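Ticket 1466: Bilo thermostat drops off the app every evening
Status: Open, waiting on customer

OK so I'm going to put everything in one place, because I've been adding bits to this ticket all week and it's getting hard to follow (sorry!). I have the Bilo thermostat hooked up to the Kurnari hub, both bought new in February, and every night at 9:40 or so the app tells me the thermostat is offline. The heat keeps running on whatever it was last set to, I just can't change anything from my phone until morning.

What I've done so far:
Restarted the hub. Worked for one evening, then same thing.
Took the thermostat off the wall plate and put in fresh batteries. No change.
Deleted the app and put it back, which wiped my schedule, so I got to type all of that in again. Fun!
Moved the hub out of the hall closet and into the sitting room. That got me from 2 bars to 4 on the signal page, and I really thought I had it, but nope, offline again on Saturday night.

The sitting room is the one I care about most. We sit in there after dinner and it gets chilly fast once the sun's gone, and that's right when I want to bump the heat up and can't. The wall plate is out in the hall, which the Stollside installation sheet says is fine as long as it's out of direct sun. It is.
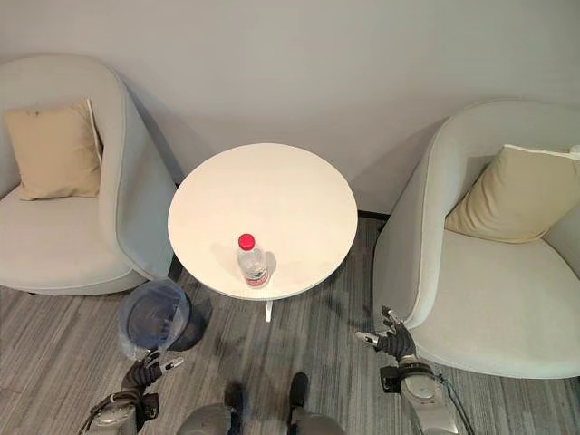 Beaulieu Support replied that a drop at the same time each night usually points to the router and not the thermostat, and asked whether the router has a nightly channel scan or a "quiet hours" setting turned on. The reply also asked for the firmware number from the hub's About page and said to leave the hub where it is for now.

Great question, and I feel a little silly, because yes, there is a channel scan and it's set for 9:40 pm! No idea when that got switched on. I turned it off just now. The hub firmware says 17, and when I hit "check for updates" it spins for a while and then tells me it's current.

One more thing while I have you. When the thermostat comes back in the morning, the clock on it is an hour behind until I open the app. Same problem or a different one? I can open a second ticket if that's easier on your end.

I'll leave everything alone tonight, check the app at ten, and post the log here before bed.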